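The Left Hand

Luline hired me in November to fold cloths. They paid by the fold. I wore out two pairs of shoes standing at that table, and by the end of winter the count on the wall said 2,813.

The grippers fed everything to a machine in Malby, a long way off, that was supposed to learn laundry from us. It had been doing fine. Then it started holding on. It would finish a fold and keep its left jaw shut, and when the next cloth came along it dragged the first one with it. On the worst night it pulled a rack over and bent a guard rail. The rack missed the night man by 6 inches.

Pevaseo, who built the arm, said the arm was fine. Luline said the folding was fine. So they went back through the folding, table by table, ours included.

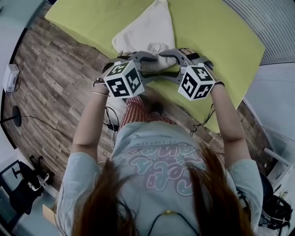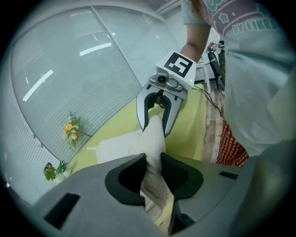 2. What they found

The fault was in the left gripper. When you let go, the jaw opened, but the signal that said so came late, and some nights it never came. In the room you couldn't tell. The cloth dropped and you reached for the next one. In Malby, the left hand had never let go of anything.

The report was 20 pages long and called it the Halász error, after the street our room was on. I didn't care for that. It made it sound like something we had done.

They swapped the left grippers and threw out the winter's folds, all of them. I was asked if I wanted to start over, at the same rate. I said yes. The counter on the wall went back to zero, and I picked up a cloth.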